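We use cookies to keep this site working and to remember your region. Accept all | Manage settings

Tonero Garment Steamer: Set-up and First Use
Reading time: 2 minutes

Section 2. Filling, heating and steaming

Read Section 1 (Safety) before you plug the steamer in. These steps apply to the floor model and the travel model, except where noted.

Filling the tank

1. Make sure the steamer is unplugged and the power dial is at OFF.
2. Lift the tank straight up by its handle. On the travel model, press the gray tab first.
3. Turn the tank over, unscrew the cap and fill to the MAX line with cold tap water. If your water is hard, use half tap water and half distilled.
4. Screw the cap on hand tight and set the tank back in the base. It should sit flat with no gap at the rim.

NOTE: Do not add scent, starch, vinegar or fabric softener to the tank. They leave a residue in the hose and the warranty does not cover it.

Heating

5. Stand the base on a hard, level floor. Deep carpet can block the vents underneath.
6. Hang the steam head on its hook, plug in the cord and turn the dial to 1. The light blinks while the water heats and stays on when the steamer is ready.
7. Point the head away from you and let it run for 10 seconds. The first steam carries drops of water that can spot silk and other thin fabrics.

CAUTION: Steam burns. Never steam a garment while someone is wearing it, and keep your free hand out of the path of the head.

Steaming

8. Hang the garment and button the top button. Sort small items first and keep the ones that need steaming apart from the rest.

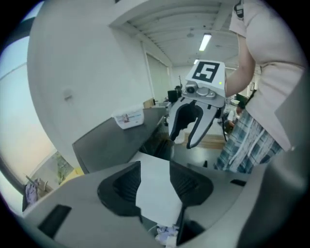 Fig. 2. Crumpled cloth.

9. Hold the hem with your free hand and pull gently. Move the head down slowly, with the face just touching the cloth. For velvet, stay a finger's width away – the pile marks easily.
10. For heavy cotton and linen, turn the dial to 2 and work from the inside of the garment.
11. Leave the garment on the hanger until it feels dry. Folding it too soon brings the creases back.

NOTE: If the head spits or gurgles, the hose has sagged and is holding water. Raise the head above your shoulder until the sound stops, then go on.

A full tank on the floor model gives up to 77 minutes of steam on dial setting 1. Turn the dial to OFF and unplug before you refill.

Comments

Vasco Coelho
Mine gurgled from the first day. Raising the hose fixed it. Might be worth moving that note up to the top.

linen_drawer
Does the travel tank fit the floor base? Bought both in August and the caps look the same.

Chmielewska
No, the rim is narrower. I tried it and it leaked all over the floor.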